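I caught Imad Moussa on a Thursday, right after lunch, and he'd already sent one person back to redo a checklist. He wrote the handling rules for the hand-held grippers at Ploseo, and I wanted to know how you write rules for something people carry around all day (I'd have lasted about an hour, by the way).

"The first version was 18 pages," he told me. "People signed it and went straight back to what they were doing." Now it's seven rules on one sheet, and he can recite them while eating a sandwich. I know because he did!

His favorite is the first one: look at the fingertip pads before every session. "Dirt gets into the ribs. You wipe it, you look again, and then you start." Second is the marker. If it's scratched or lifting at a corner, the gripper goes on the shelf until someone replaces it, no arguing.

I asked who argues. He laughed and pointed me to Iraklis Drakos, who runs the sessions.

"Sure, I argued," Iraklis said. "We had 415 recordings to get through in November and he wanted a pause between every batch." They settled on a short one, and then Imad threw out 179 recordings anyway for skipped checks. Iraklis still brings that up.
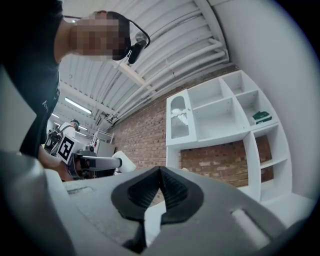

Two people and two hand-held grippers at work by the brick wall.

What would he add next? Imad wants a rule for cables, headset ones included. "Anything that can swing, clip it down." Iraklis wants that to replace an old rule, so the sheet stays at seven. They were still going back and forth when I packed up my notebook.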